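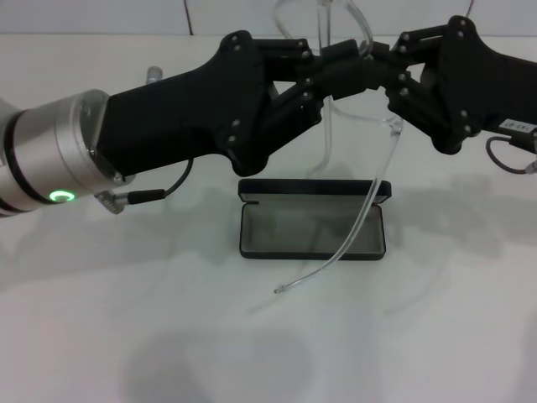
Abb. 4: Brille über dem geöffneten Etui

4 Messstation Purkley am Dauerstandort einrichten

Dieses Kapitel gilt für Standorte, an denen über Jahre gemessen werden soll. Wer nur eine Saison lang Bodentemperaturen braucht, kommt mit einem einfachen Handlogger vermutlich billiger weg.

Vorab eine Warnung vor zu großen Erwartungen. Das Datenblatt verspricht »wartungsfreien Betrieb«. Wir haben die Station auf der Fläche Skiltdale betrieben und halten das für Werbung. Bodenfühler altern, Mäuse nagen an Kabeln, und eine Zeitreihe mit unbemerkter Drift ist schlechter als eine mit ehrlicher Lücke.

4.1 Standort festlegen

1. Suchen Sie eine Stelle, die für die Fläche typisch ist. Die bequemste Stelle am Weg ist es meistens nicht.
2. Halten Sie Abstand zu Einzelbäumen, Gräben und alten Fahrspuren.
3. Vermarken Sie den Punkt dauerhaft im Boden. Eine GPS-Koordinate allein reicht nicht, auch wenn die App etwas anderes behauptet.
4. Tragen Sie Höhe, Hangneigung und Vegetation in das Standortblatt ein.

Hinweis: Die automatische Standortbewertung der Software Etura vergibt grüne Häkchen recht großzügig. In Skiltdale bekam auch eine Senke mit Staunässe eines. Verlassen Sie sich auf die eigene Begehung.

4.2 Fühler einbauen

1. Stechen Sie die Grasnarbe sauber ab und legen Sie sie beiseite.
2. Graben Sie das Profil so schmal wie möglich.
3. Schieben Sie die Fühler waagerecht in die ungestörte Profilwand.
4. Füllen Sie den Aushub schichtweise in der ursprünglichen Reihenfolge zurück.
5. Führen Sie das Kabel im Schutzrohr zum Mast, mit einem Bogen nach unten vor der Einführung.

VORSICHT: Fühler nie mit dem Hammer eintreiben. Die Keramikspitze kann reißen, ohne dass die Station einen Fehler meldet. Die Werte sehen dann wochenlang plausibel aus.

4.3 Logger konfigurieren

1. Verbinden Sie den Logger mit dem Rechner und öffnen Sie Etura.
2. Geben Sie als Stationskennung die vierstellige Nummer vom Typenschild ein, in unserem Beispiel 3227.
3. Stellen Sie die Uhr auf UTC und schalten Sie die Sommerzeit ab.
4. Deaktivieren Sie die Option »Ausreißer glätten«.
5. Speichern Sie die Konfiguration und legen Sie einen Ausdruck in den Stationsordner.

Zu Schritt 4: Die Glättung ist ab Werk eingeschaltet und überschreibt die Rohwerte. Kaja Ķēniņš hat beim Vergleich mit der alten Nkosi-Station 310 Werte gefunden, die so verschwunden waren, darunter ein echter Starkregen. Warum das die Voreinstellung ist, konnte uns der Hersteller nicht erklären.

4.4 Parallelbetrieb

Ersetzt die neue Station eine ältere, lassen Sie beide nebeneinander laufen. Der Hersteller nennt zwei Wochen. Das deckt weder Frost noch Sommertrockenheit ab. In Skiltdale waren es 17 Monate, und erst im zweiten September zeigte sich, dass der obere Feuchtefühler nach Trockenphasen zu niedrig anzeigt.

1. Lesen Sie beide Logger am selben Tag aus.
2. Bilden Sie die Differenzen ungeglättet.
3. Notieren Sie jeden Eingriff mit Uhrzeit und Kürzel.
4. Bauen Sie die alte Station erst ab, wenn die Übergangsfunktion von einer zweiten Person geprüft ist.

Rückfragen zur Übergangsfunktion beantwortet Evelien Declercq. Störungen an Mast und Stromversorgung bitte an Hok-lam Leung melden, mit Stationskennung und Fehlercode.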